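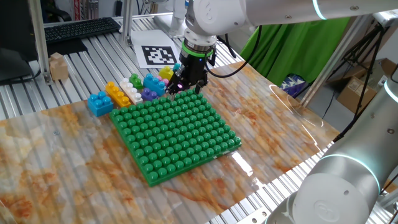

Big bricks, green baseplate

Posted by Sosina Shiferaw, 23/09/2020

A small gallery from the building table at Pilcombe. The bricks are the large kind, easy to pick up and hard to lose under a radiator, and they come from the mixed tub we keep for sorting and stacking games. The tub is marked as holding 140 pieces but I put out only a handful at a time. With the whole lot on the table it takes longer to find the piece you want than to build anything.

The first picture has the bricks lined up past the edges of the plate. There is a blue 2x2 at the left end, then a yellow-orange 2x4 set at an angle with a white one the same size alongside. Purple, green and pink are in there too. I like a plate turned cornerwise like this - it leaves useful space on two sides for the loose pieces.

The marble-patterned sheet goes under most of our table work. It wipes down easily and the cream and rust colours don't fight with the bricks, though it is glossy and does catch the light. A plain matt one from Lakska is on the list for February.
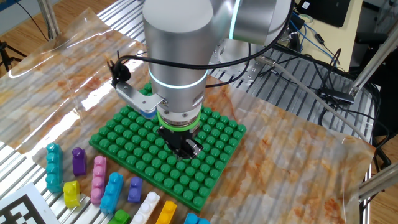
Ten bricks along the lower left of the plate, with a long teal one at the far end.

The long bricks are the ones I would buy more of. They make a wall quickly and they hold a corner together when the 2x2s keep coming apart. The last bag of extras was from Todach and had 49 in it, mostly short ones, so we are still short of long pieces in every colour.

Next gallery: the Wijaya shelves, once they have been sorted.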